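Home | Contents | Methods | Results | References
Print this page | E-mail this page
Last updated: November

3.2 Table layout and play food

Sorting tasks were set out on a white table with coloured plates as the target areas. Plate colour was fixed within a block, and the play food was laid out afresh before each trial. Following Brinkmann and Ehlers, an item was scored as "placed" only if it rested wholly inside the rim. Items touching the rim were scored as "on table". Of the 626 placements coded, 70 needed a second coder.

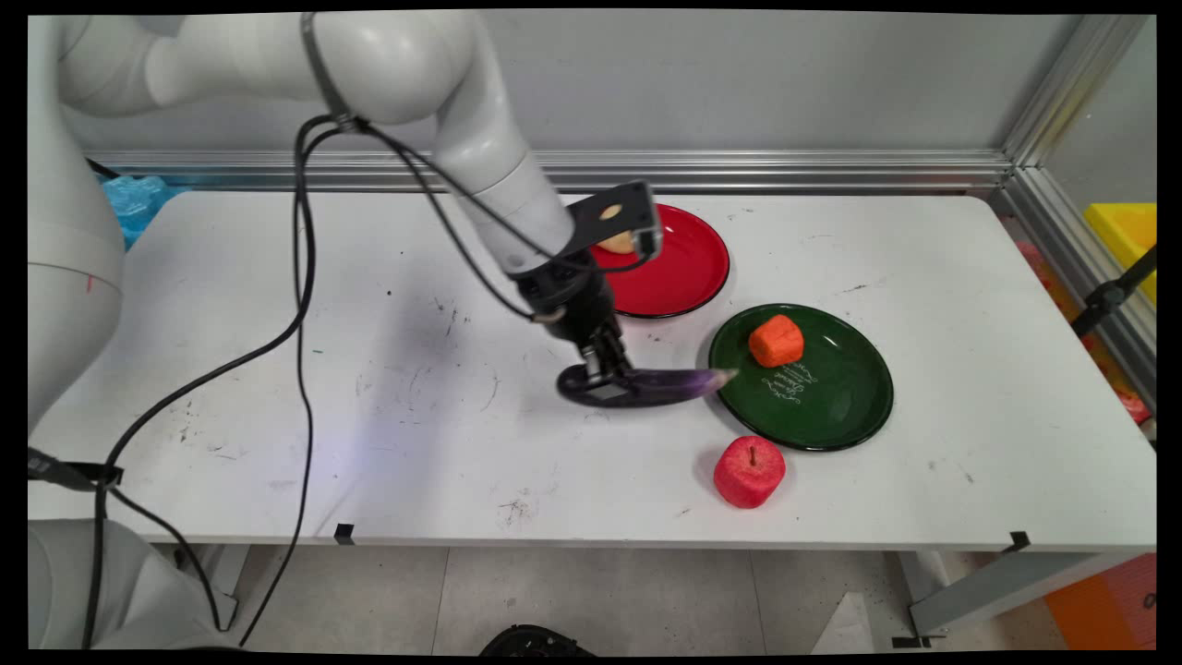

Figure 2. Layout with a red and a green plate. The aubergine and the apple are off the plates; an orange item is on the green plate.

Scuffs on the table top were left as they were, and positions were coded against the plates alone. Colour match between item and plate was recorded separately from placement, as a red apple beside a green plate may be read either as unsorted or as a near miss. Kohlhase and Watkins treat the two cases as one. We kept them apart, which affected 14 trials, all in the Kakthorpe set. Lettering on a plate was ignored in coding.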